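Handout 4: site visit, Undemness
Posted 5 Jan 2020

Notes typed up fast after the visit, slides to follow. Read before the lab, the short write-up depends on it.

Where we were: Undemness demo hall, the shelving bay at the back. Demo was the Flurkar two-arm setup, run by the Bestumdale group. Talk first, then the shelf work, then questions by the door because the next group was waiting.

From the talk
- Task set is household tidying. 594 recorded runs so far, 14 object types.
- Operator can take over at any point. Takeovers get logged and they count as failures, even short ones.
- Both arms share one planner. One arm can wait while the other works. Waiting is a decision too, it goes in the log.
- Speed was turned down for visitors. Don't quote timings from the day.

Shelf work, things to have in your notes
- View from the head is steep. Shelf boards and uprights come out as diagonals, so "level" has to come from somewhere other than the picture. Where? (see week 2 notes on frames)
- White shelf, pale wall, pale glossy floor. Very little contrast, plus reflections. Depth gets noisy on surfaces like these.
- Slotted uprights: repeating pattern, easy to match the wrong slot. Same problem as the tiled floor excercise.
- Clear or see-through baskets. Edges are hard to find, contents show through the side.
- Cables. Thin, dark, near the floor. Planner treats them as no-go, which somebody asked about and we didnt get a full answer.

Contact vs. near contact: from the head view alone you often can't tell if a hand is touching the edge of something or just close to it. Bestumdale people use finger current as the second signal. Know this, it comes back in September.

Write-up, 2 pages max
Pick one moment of shelf work. Say what each arm is doing, what the head view gives you, what it doesn't. One sensor you would add and where. Châu dataset is fine for extra material, cite the version. 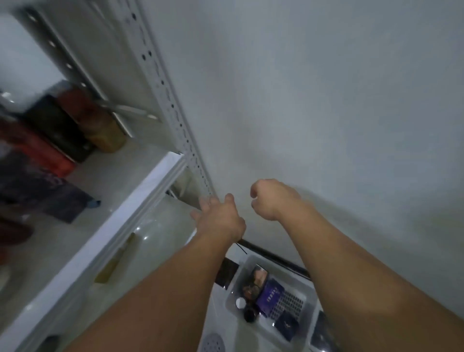
Fig. 1. Shelving bay, head view. Left hand at the shelf edge, right hand free.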